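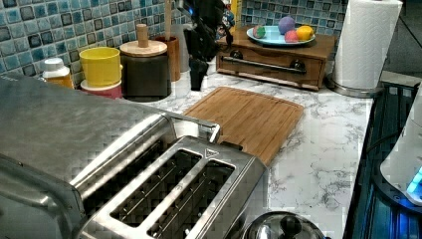

Ott Mets wants it known that he was against the thing and still sort of is. Ask him on a Friday and he'll tell you the arm is slow, it's fussy about plates, and it can't tell when a customer is in a mood. Ask him on a Monday, he says, and he'll take two of them.

By Hazel Kapoor
October

Mets has worked breakfasts at Bite for most of his adult life. Bite feeds the office blocks by the tram depot, 562 covers on a busy morning, toast with nearly all of them. Toast, fruit, put the board back, wipe, again. It's the job everyone gets in their first week and tries to get out of by the second.

Last spring the owners signed up with Rovora, a small outfit that trains kitchen arms. The training happens at a mock counter upstairs, ordinary home stuff mostly. Toaster, toaster oven, cutting board, plate of fruit. Staff go up in pairs and drive the arm by hand, over and over, until it has enough goes at a job to try it alone.

So the toast people are now teachers. On paper, anyway.

"First week I hated it," says Valdis Koppel, 12 years on the early shift. "You move your hand, it moves its hand, you feel like an idiot. Then I noticed my back didn't hurt."

The back comes up a lot. So does the clock. Shifts upstairs start at 9:00, not 5:00, and for anyone with kids that alone sold it. Training hours pay the same as kitchen hours, a point the staff had to push for. First offer was lower. Koppel still has the letter.

What they worry about is the obvious. Bite had 48 people on the breakfast rota when the deal was signed and the agreement says no layoffs for 96 weeks. After that, no promises in writing. Elīna Kazlauskienė, who runs the rota, has read the clause so many times she can recite it.

"I don't think they're lying to us," she says. "I think they dont know either."

She has already stopped filling two of the early slots. People left, the slots stayed empty. Not a layoff. Feels a bit like one, she says, if you're the one covering.

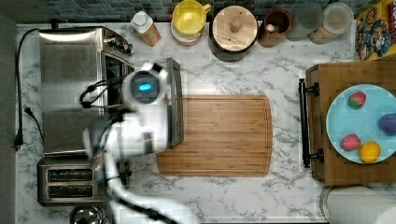 What the arm is bad at

Plenty. Soft fruit is the big one, which is why practice is done with plastic. Anything shiny. Lids. Jordan Fairclough of Rovora is pretty open about it, says a good cook does a hundred small things without noticing and each one has to be shown. Her team keeps a list. The list gets longer, she says, every time someone from the kitchen comes up and does a job there own way.

Mets likes that part. He folds the cloth in thirds before he wipes, always has, and the arm folded it in thirds too. He went down and told everyone.

Would he do it full time? He thinks about it. No. He'd miss the regulars, and the noise. Mornings upstairs are very quiet. But two days a week, sure, and he's asked for that. Kazlauskienė is working it into the next rota.

Related
Vellow drivers vote on split shifts
The night bakers of Wustska
Who trains the trainers? Letters

Contact the desk | Copyright, all rights reserved | Back to top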